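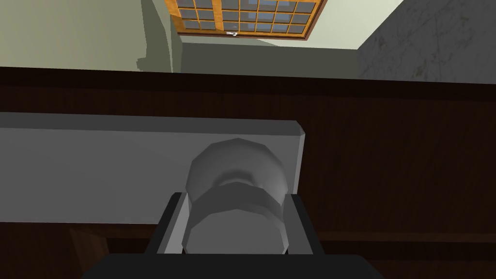 Tirador redondo sobre un panel gris, en una imagen generada por ordenador.

Dalen recupera su puzle de 2.000 piezas y lo pone a la venta en diciembre

9 de noviembre de 2018

Vuelve el grande. La editora de juegos Dalen ha confirmado que su puzle Skiline de 2.000 piezas, agotado desde hace tres campañas, estará otra vez en tiendas a primeros de diciembre. Misma ilustración, caja nueva, troquel nuevo. El precio no lo han cerrado todavía, o no lo quieren decir.

La noticia la dio Margit Eide, responsable de producto, en la presentación del catálogo de invierno. Poca gente, mucho café, y el puzle montado a medias en una mesa del fondo. «Nos lo pedían en cada feria. Gente que había perdido una pieza y quería comprar la caja entera otra vez», contó.

Cambios respecto a la edición anterior. El cartón es más grueso y el acabado va en mate, que era la queja de siempre: con la lámpara encima, el brillo no dejaba ver el dibujo. Las piezas del cielo, las temidas, llevan ahora un corte más irregular. La caja es más pequeña y trae póster plegado. No hay bolsas separadas por zonas, eso se queda para la gama infantil.

El dibujo sigue siendo el de Arwel Llewellyn: una ciudad de montaña al anochecer, tejados nevados, un teleférico y ventanas encendidas por todas partes. Llewellyn ha retocado el color de la parte baja, donde el azul salía casi negro en la primera tirada. También ha escondido algún detalle más entre los tejados. No quiso decir cuáles. Hay un gato, eso sí lo soltó.

Primera tirada numerada

Los 549 primeros ejemplares van numerados y con lámina firmada por el ilustrador. Se venden solo en tiendas especializadas, una unidad por cliente, sin reserva telefónica. La distribuidora, Disura, repartirá esas cajas entre 242 puntos de venta, así que a la mayoría de comercios les tocarán dos o tres. El resto de la tirada llega la semana siguiente, ya sin numero.

Las tiendas que quieran cajas numeradas tienen 15 días para apuntarse desde la publicación del catálogo. Pasado el plazo, lo que sobre se reparte por sorteo.

Y lo demás del catálogo

Además del puzle, Dalen trae Civex, un juego de losetas de dos a cuatro jugadores, a partir de ocho años. Se trata de levantar barrios y no quedarse sin parque. Partidas cortas, reglas en una sola hoja. Lo probamos un rato: se aprende rápido, las fichas verdes y las azules se confunden bastante con poca luz. En la empresa dicen que lo saben y que la segunda edición llevará símbolos. La primera ya está impresa, asi que nada.

Hay también tapete enrollable para puzles grandes, válido para el Skiline, y un juego de bandejas apilables para clasificar piezas. Las dos cosas se venden por separado.

Sobre las piezas perdidas: Dalen mantiene el servicio de reposición, pero solo para la edición nueva. Las cajas antiguas quedan fuera porque el troquel viejo se retiró y las piezas no encajan con el corte actual. Para pedir una hay que enviar el cupón del interior de la tapa y una foto del hueco con las piezas de alrededor colocadas.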